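**Family historians and patient readers wanted for the Bondarchuk surname study**

We have been gathering the Bondarchuks for longer than I care to admit, and the boxes have now reached the point where two people and a shared spreadsheet can't keep up. So we are looking for 4 people to join us from November, for one winter to begin with, and longer if you find (as I did, I'm afraid) that you can't leave it alone.

The study follows every family we can find who carried the name, or one of its many spellings, and who settled in and near Illmont. Some kept it exactly as it was. Others lost a letter at a port, gained one from a tired clerk, or gave up spelling it out for the neighbours and chose something shorter. We have 462 household records so far, and a good many of them disagree with each other about ages, villages and even who was married to whom.

Most of the work is done at home, at whatever table you have free, and in your own time.
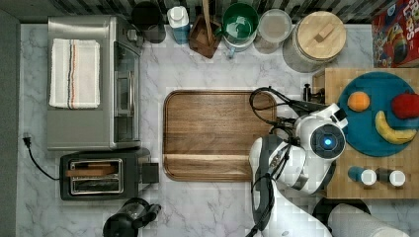
You would be sent a small batch of scanned pages every fortnight, with a note from Miroslava Marchuk about the handwriting and anything odd she has spotted. You copy out what you can read, mark what you can't, and send it back. Please don't guess! A question mark is worth a great deal to us, and a confident wrong guess once sent me up the wrong branch for most of a spring.

We would love to hear from you if you:

- enjoy old handwriting, or think you might with a bit of help
- can spare around 40 hours over the winter, in whatever pieces suit you
- read some Ukrainian, Polish or Russian (very welcome, though two of the four places are for people who read only English)
- have the name in your own family, in any spelling at all, or simply like a puzzle

You needn't have any qualifications, and you needn't have traced your own tree. Miroslava will go through the letter forms and the common abbreviations with everyone before the first batch goes out, and she is a very kind teacher. We use a free program called Brumia for the transcriptions. It looks rather plain but you'll have the hang of it in an evening.

There is no wage, I'm sorry to say. We pay for postage and printing, and everybody who takes part is thanked by name in the finished study unless they'd prefer to be left out. We also meet once a month at the Wulletti tea rooms, where the talk tends to wander off to other people's grandmothers, and to what they cooked, and it is generally the best part of the month.

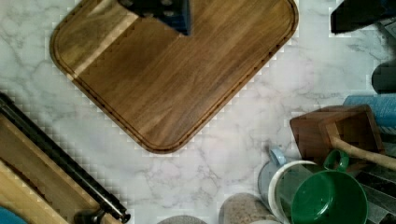 ## How to apply

Write us a letter or an email, as long or as short as you like, telling us a little about yourself and why this appeals to you. If there's a family story about how your surname came to be spelt the way it is, do put it in, even if you suspect it isn't true. Let us know too which languages you read, and whether large print or typed pages would make things easier.

Letters should be addressed to Umesh Kanaujia, Bondarchuk Surname Study, care of Illmont Library. I read everything myself and will reply to everyone, though it may take me a week or two in the summer.

Umesh Kanaujia
Friday, June 24, 2022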